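# Chapter 2: Storage by Location

Every stockroom has to answer the same question many times a day: where is the item? The answer may be kept in a worker's memory, on a label, in a card file, or in a computer. This chapter deals with the physical side of the answer. It covers how a storage area is divided, how the divisions are named, and how the size of each division is set. Record keeping is left for Chapter 3.

## 2.1 Fixed and floating locations

In a fixed system, each item has one assigned place. The place stays reserved even when the stock has run out. In a floating system, incoming goods go to any open place of the right size, and the record is changed to match.

Fixed systems are easy to learn and waste space. Studies of small parts rooms often find a large share of reserved places standing empty, and this share grows when demand is seasonal. Floating systems fill space more evenly but fail quickly when records are late. A box put away on Saturday and recorded two days later is, for that period, lost.

Most working stockrooms use a mix. The Malhotra parts depot, which is followed through the exercises in this book, holds 1576 items. Slow items float. The fast items -- those picked at least once per shift -- have fixed places near the packing bench.

## 2.2 The cell

The smallest unit of storage that has its own address is called a **cell**. A cell may be a shelf section, a drawer, a bin, or a floor space marked with paint. In open shelving, the cell is set by the panels on each side and the panel under it.

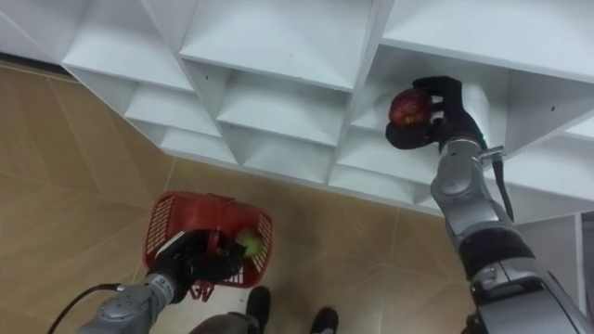

**Figure 2.1** Open cubby shelving with thin white dividing panels, seen from below.

Three properties of a cell matter for planning:

- **Clear opening.** The width and height through which an item must pass. It is measured between the inside faces of the panels, at the narrowest point.
- **Usable depth.** The distance a worker can reach without moving other stock. It is often less than the full depth.
- **Load limit.** The greatest weight the cell floor may carry, spread evenly.

Cell volume alone is a poor guide. A cell 46 cm deep with a small opening may hold less in practice than a shallow one with a wide opening, as items must be turned or tilted to enter.

## 2.3 Addresses

An address names one cell and no other. The usual form runs from large to small: aisle, bay, level, position. In the Inda scheme, used in this book, levels are counted upward from the floor and positions are counted from left to right as the worker faces the bay. The address 04-19-2-3 is read as aisle 4, bay 19, level 2, position 3.

Counting levels upward has a practical benefit. A new level can be added at the top -- within the limits of the frame -- and no existing label has to change.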